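# Carpet tiles lifting at the seams in a rented office, glue or tape?? 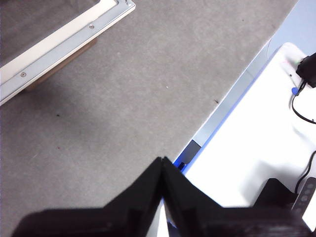 **Gunnlaugur Thygesen**
*Member, office manager at Skemlow*

Hi all. We rent the second floor of the old Hallgrímsson building and have gray carpet all through, squares, the stiff kind. Started curling at the corners by the kitchen door in June and now it's a whole row. People trip. One of the desk chairs catches on it every time and drags the corner up further.

Things I tried -- double-sided tape from the hardware store (lasted 2 weeks), then putting a stack of binders on it over a weekend. Binders did nothing.

Landlord says it's on us under the lease, fine, but whatever I do has to come off again when we move out. Quote from a flooring place was 425 to redo the row and the bit by the door. Seems like a lot for a strip of carpet?

So: is there a glue that holds but peels up later, or do I just pay. Also does anyone know if you can flip or swap the tiles with ones from under the cabinets, the color is a bit different where the sun gets it. Thanks, in a hurry as we have visitors coming in january.

---

**Hafþór Þórarinsdóttir**
*Regular, flooring and general repairs*

Don't use tape from the hardware store, the adhesive goes to jelly under chair wheels. What you want is a pressure sensitive carpet tile adhesive, sometimes sold as "tackifier" or "release bond". Goes on with a roller, you let it go clear, THEN lay the tile. If you lay it while it's still milky it sticks for good and you'll be scraping floor when you move out. Read the can for the time, it depends on the room.

Before that:

- pull the row up and vacuum underneath, properly
- scrape off all the old tape gunk, every bit of it, glue wont hold on it
- check for damp by the kitchen door. Curling in one spot only makes me think of a mop or a leaky dishwasher
- look at the arrows on the back of the tiles and put them back the same way round, or it looks like a chessboard

Swapping from under the cabinets is fine, I do it all the time. Color evens out a bit but don't expect miracles. Put the bad ones under the cabinets. You can't flip them, the back is just backing.

Badly curled corners: lay the tile face down somewhere warm overnight with something flat and heavy on it. Binders are too soft. Paving slab, clean one.

425 isn't crazy if it includes new tiles -- ask. If it's only labor I'd do it myself.

---

**wimus_fan75**
*New member*

we had the same in our old place, just put a mat over it lol. Ultolero do a big one for 75, rubber underneath. been there over a year no problems

---

**Gunnlaugur Thygesen**
*Member, office manager at Skemlow*

Thanks Hafþór. Lifted one tonight and the floor is dark along the kitchen side so yes, probaly damp. Will get the dishwasher looked at first. Mat in the meantime.

*Last edited 29 Dec 2019*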